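Promari Bin-Picking Cell: Planning and Set-Up Guide
Section 3. Planning and budgeting before you order

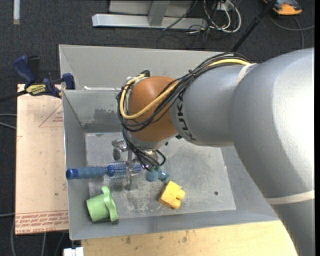

This section applies to a single-arm cell picking mixed loose items from one fixed bin. Complete it before placing any order. The figures entered here are carried into Section 4 (Delivery and siting) and Section 6 (First power-up). Sites fitting more than one cell should fill in a separate worksheet for each.

Revised 2025-11-27. Section owner: Samah Fahmy.

3.1 Before you begin

You will need:
- the site drawing, with doorways and lift sizes marked
- the item list from Section 2, with the heaviest item identified
- the name of the person who can approve spending
- the electrical survey, if one exists

Note: If the item list is not final, stop at step 4 of 3.2. Prices given against a provisional list are not held.

3.2 Choosing the arm

1. Take the weight of the heaviest item on the list.
2. Add the weight of the gripper, its mounting plate, and any cable or hose the wrist has to carry. The cable bundle is often left out. On a cell where power and signal lines run along the outside of the arm to the tool, include the length from the last tie point to the gripper.
3. Compare the total with the arm maker's load chart at the planned offset. Do not use the headline load figure.
4. Mark the reach needed to all four lower corners of the bin with the tool pointing down, then again with the tool tilted. A steep-walled bin needs more tilt than a shallow one.
5. Check that the wrist clears the bin rim in every tilted position. If it does not, choose a longer tool or a shallower bin before considering a larger arm.
6. Enter the arm model on line A of the worksheet.

Caution: A used arm may be offered without its controller or teach pendant. Do not accept a price until the seller has listed both by serial number. Replacement pendants can take longer to arrive than the arm.

3.3 Choosing the gripper

The gripper has more effect on the running cost of the cell than any other part. Allow for at least two changes of finger in the first year.

1. Sort the item list into flat, round, hollow and irregular. A brush with a long handle is irregular. A cup is hollow and may be presented on its side, so it must be tried in that position as well as upright.
2. For each group, decide whether the item will be held by fingers, by suction or by either.
3. Ask the supplier for a trial using your own items. Send at least one small, hard item such as a toy building block, at least one light plastic item, and anything with bristles, fabric or holes.
4. Ask for the trial record with the failed picks left in.
5. Enter the gripper on line B, and one full set of spare fingers or pads on line C.

Note: Narrow fingers reach items close to a wall or lying flat on the bin floor. They also bend more easily. Order the spare set with the gripper; fingers ordered singly are charged carriage each time.

3.4 Bin and fixings

1. Specify a bin with a flat floor and sloping walls. Items slide off the walls towards the floor, where the tool can reach them.
2. Choose a dull finish if cameras are used. Polished metal throws glare and will need a lighting hood, entered on line E.
3. Decide how the bin will be held. Bar clamps are acceptable during trials and cost little. For a cell that runs unattended, budget for bolted brackets.
4. Leave the bin accessible from at least one side for clearing items by hand.
5. Enter the bin and fixings on line D.

Caution: A bin that shifts after calibration will cause the tool to strike the floor or wall. Treat any new scrape mark on the bin floor as a reason to check its position before the next run.

Metal bins mark and stain in use. This has no effect on picking unless the camera settings were tuned on a clean bin. Tune them on a worn one if you have it.

3.5 Cables and floor space

1. Draw the cable route from controller to arm base and measure it along the floor, including corners. Add 2 metres.
2. Draw a separate route for the lines that run along the arm to the tool. Allow slack at the wrist for full rotation in both directions.
3. Budget for floor trunking wherever a person will walk. Loose cable on carpet is permitted only inside the guarded area and only during trials.
4. Keep sockets and connector boxes reachable with the arm parked.
5. Enter cable on line F and trunking on line G.

Note: External cable along the arm is a wearing part. The Tumstead site replaced its tool cable in September after 459 hours of running, with damage at the point where the loop turned over the wrist. A spare made-up cable should be held on site.

3.6 Costs commonly missed

Demyd Stasiv's review of 17 past orders found that the following were absent from the first budget more often than they were present:

- guarding, interlocks and the risk assessment itself
- unloading and lifting on the day of delivery
- cable ties, sleeving and strain relief
- calibration time after each gripper change
- a second bin, for filling while the first is in use
- disposal of packing

Guarding and the risk assessment must be priced before the order is approved. The remainder may be grouped on line H.

3.7 Completing the worksheet

1. Add lines A to H.
2. Add the contingency. Use 10 per cent for a new arm and 20 per cent for a used one.
3. Attach the load calculation, the reach drawing and the gripper trial record.
4. Send the file to Tadeo Urrutia for technical checking. Orders for the Mumenach site go to Ilham El Ouafi.
5. When the file comes back signed, pass it to the budget holder. Do not alter any line after signature. If a price changes, issue a new worksheet.

Caution: Do not book the installer until the arm, controller and gripper all have confirmed delivery dates. Installer cancellation is charged at 95 per cent of the day rate.

Continue to Section 4, Delivery and siting.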